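A Day Out at Herncombe

The train gets you to Herncombe at 9:40 and the open day starts at 11, a gap the town fills with one bakery. I had two buns and read the program, which had been folded so many times that the map of the site was mostly crease. September 5, 2019, it said across the top, all welcome, sensible shoes.

I wore sensible shoes. The floors turned out to be carpeted.

Herncombe is an old seed warehouse on the river side of the tracks, now divided among a handful of small firms and workshops who share a loading dock and, judging by the notices, a long-running disagreement over the dishwasher. Once a year they prop open the doors and let the public wander through. I had come for Shojaei, the furniture people on the ground floor, whose nesting stools I have been not quite buying for five years.

Shojaei did not let me down. Bahman Esfahani runs the bench room and gives a talk on drawer joints that is scheduled for twelve minutes and lasted, by the wall clock, most of an hour. He passed a dovetail around the group for us to pull apart. None of us could, including a large man in a cycling jersey who took it personally. Bahman took it back, tapped it once on the bench and it fell open, and he moved on to glue.

Glue I will spare you. I did learn that hide glue smells the way I feared, and that you should never ask a cabinetmaker his opinion of drawer slides with children present.

The stools were on display by the exit with new, higher prices. I sat on one. I am still not quite buying it.

Lunch was served on the loading dock by Grultow, who make soup upstairs and sell it in tubs. There were two kinds, lentil and the one that had run out. I shared a crate with Nawal Ramadan, who had driven over with her two nephews on the promise of forklifts. There was one forklift. It was parked behind a rope with its key out, and the nephews stood looking at it with the same expression I must have had in front of the stools. She told me last year's open day was in November and the soup had been better attended.

After lunch the program offered a choice between a tour of the boiler and "Small Objects, Second Floor." The boiler tour was full. I have never been anywhere before where the boiler tour was full, and I mention it for the benefit of anyone planning ahead: there are 19 places and they go by noon.

Small Objects belonged to Flumel, who had the long room on the second floor with the good windows and had covered most of them. Rostam Nikzad met us at the top of the stairs and asked us to keep our bags on our fronts, museum style. His colleague Siamak Ghaffari had a clipboard and no apparent use for it. Along the corridor they had put up shelves of household bits and pieces: pegs, ladles, egg cups, a tray of door knobs sorted by how annoying they are to grip. I spent longer over the knobs than I would like my family to know.
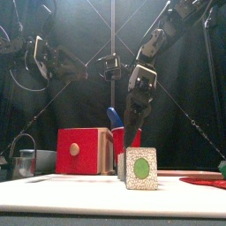

I have firm views on small drawers. A drawer ought to tell you which way is out, and it ought to do it from across the room. After an hour of Bahman I was in no mood to be generous, and I went along Flumel's tables like a hotel inspector. The one I liked best was a little red box on a white tabletop, with light wood showing at the side and along the top and a plain round wooden knob on a bright red front. The knob was set slightly left of center, a thing Bahman would have had words about, and I found I didn't mind it at all. Behind it was a red cup with the handle of some blue utensil sticking out at a slant, just as ours do at home beside the stove. I was less sure of the block in front of the cup, all black and white squiggles with a green oval on its face. It looked like something from a dentist's waiting room in 1988, and I wanted one.

Nawal's older nephew asked Rostam what was in the drawer. Rostam said that was the most common question of the day and then answered a different one, from a woman who wanted to know where he bought his knobs. (A hardware store two towns over. He wouldn't say which town.)

I finished in the gift shop, which was a card table run by Jordan Pickering of Shojaei's front office. It had pencils, offcuts in a basket and tea towels printed with the seed warehouse as it used to look. I bought a tea towel and an offcut of ash that I have since used to hold the bathroom window open.

Practical notes. Entry is free and so is the parking, if you can find the turn, which is after the bridge and before the sign for it. The soup is 5 dollars, cash only. The elevator goes to the second floor but has to be asked for at the desk. Trains back run hourly until six, and the bakery shuts at three.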